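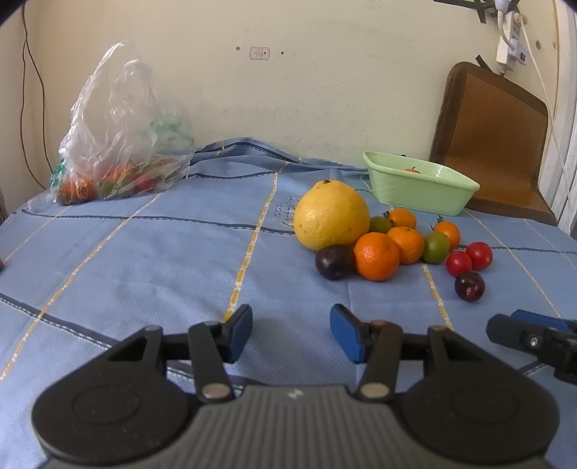 Ticket 715: Blue tablecloth won't lie flat, fruit rolls
Opened by: Myrto Kalogeropoulos
Area: Produce table, back wall
Status: Open, waiting on parts

Hi all, it's me with the tablecloth again. I know we closed this one in April, but it's back and I'd like to get it sorted properly this time.

What's going on: the blue cloth with the yellow stripes creeps toward the wall while people are sorting. By the end of a shift there's a big fold bunched up back there and little wrinkles everywhere else. Small fruit finds the wrinkles and goes wandering. We keep the basket on the right and the bagged stuff on the left, and neither one is heavy enough to hold anything down.

What I tried first: pulled it smooth and tucked the extra behind the table. That lasted until lunch. Then I ironed it on medium (through a dish towel, I was scared of the stitching) and it looked gorgeous for one whole morning!

Update from me, 14 August 2026
Talked to Filippos. He thinks the cloth is simply too long for this table, and he's probably right. It came from the old room at Flarkerora, where the table was a good bit deeper. I folded the spare length under at the front edge instead of the back and clipped it with the Ternel clips from drawer 5. Much better. The back stayed down all afternoon, but the clips snag sleeves, and Antigoni has already lost a cardigan button to one, so I took them off before closing.

Reply from Maite Bermúdez
Could we put a rubbery liner underneath? I have one at home under a rug and it doesn't budge. Also please don't cut the cloth, the stripes are how I line up my rows.

Reply from me
Not cutting it, promise! I like the stripes too. Tried your liner idea with a leftover piece from the kitchen shelves and the middle of the cloth stopped sliding completely. The piece was too small to reach the wall, so the back still bunches (you can guess where the plums went). I've asked for a full-size roll, order 784, going to the Sarantis entrance.

Reply from Zoi Xenos
I can hem the extra when the liner comes. Wash it first in case it shrinks. Cold, no softener.

Reply from me
Perfect, thank you Zoi. So for now: smooth it from the wall forward before you start, keep the round stuff in the basket until you need it, and leave the fold at the back alone if you're in the middle of sorting. Yanking it just sends everything toward the front. I'll update here once the roll is in and the cloth is washed.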